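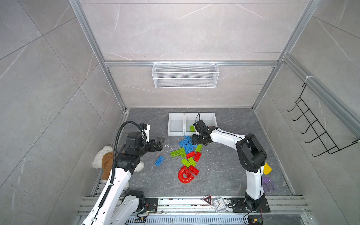

Tumton household chores checklist, tidy-up section, April 2020. I fill these in for people deciding whether to spend money on a machine that puts toys away, and my starting position is that a bored eight-year-old is still the one to beat. The brochure promises "any floor, any mess." A pile of blue, green and red bricks in front of a three-part bin, with one green brick in the middle compartment, is a mild mess by the standards of any home I've lived in. I score it as light duty.

1. Work area
Arms fixed to front rail: YES
Bins within reach of both arms: NOT CHECKED. Ask Mevo for the reach drawing.
Odd shapes in the load: YES. Curved red arch, purple rake-like toy. Good, leave them in.
Soft items: teddy bear in back corner. Score separately, if at all.

2. Picking up

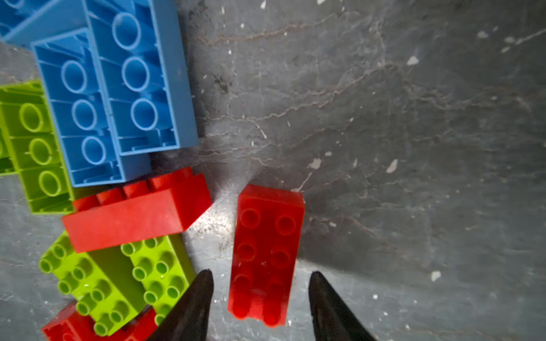
Item 2.1: red brick on end between the fingers, gap on both sides.

2.1 Brick standing clear of its neighbors: this is the easy case. No credit for it alone.
2.2 Bricks upside down, hollow side showing: PRESENT. Must be attempted.
2.3 Bricks overlapping: PRESENT. Must be attempted without spreading the pile by hand first.
2.4 Sorting by color: OPEN. The brochure says yes, the manual doesn't mention it.

3. Claims
"1,000 pickups without a miss": NOT ACCEPTED. No log supplied. Send all 1,000 lines, misses included.
Floor types: one only, gray stone look. Carpet is a separate sheet.

Result: HOLD. Recheck in September.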